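Wakent Handheld Gripper Pair: product notes from the bench

Hi, and thanks for stopping by! I run the little shop at Asstead, and I wrote this page myself because I got tired of equipment listings that give you a weight and a jaw width and then stop. You're probably here because you want to teach a robot to deal with clothes, so I'll talk mostly about that.

The Wakent is a pair of grippers you hold in your hands, one left, one right. You do the chore the way you'd do it at home, the cameras record what the jaws see, and the recordings train a policy that runs on two arms with the same jaws. No arm in the house, no teleop rig, no cable across the hallway. We call our version of the method Plurkmont (it was a typo in a folder name and it stuck).

What we wanted to know was whether messy bedrooms help. Our first 90 demonstrations were all shot over a plain gray table, and the policy was lovely on that table and pretty hopeless on a patterned bedspread. It kept going for the print! So we moved to real beds with big leafy blankets, rolled-up quilts, bundles and whatever else lives there, and we kept going until we had 3,882 short clips from 31 homes. 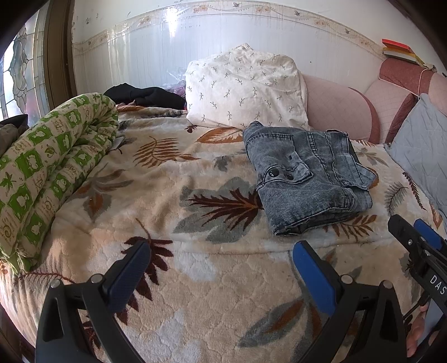

Does the blanket pattern confuse the policy?

Much less once it has seen plenty of them. In our runs the wrong grasps dropped after the sixth home or so of training data, and dark denim on a busy print is now one of the easier cases. Pale shirts on pale sheets still give us trouble, and I'd love to hear from anyone who has cracked that.

A few things I've learned from using the pair day in and day out. Open the jaws wide before you come down on the cloth, even if it feels silly. Slow down near buttons and tabs, as the fast clips were the ones we ended up throwing out. And swap which hand goes first now and then, or your policy will pick up your habits (mine was very right-handed until April).

Results got better again when we added the Tsegaye filter, our small script that drops any clip where both hands sit still too long. It's free with the pair and you can turn it off.

In the kit: two grippers, 6 spare pads, a charger and a soft case. The training code is a separate download, and I answer setup questions myself, usually the same evening.

Page updated August 3, 2026. The next batch is open for orders now.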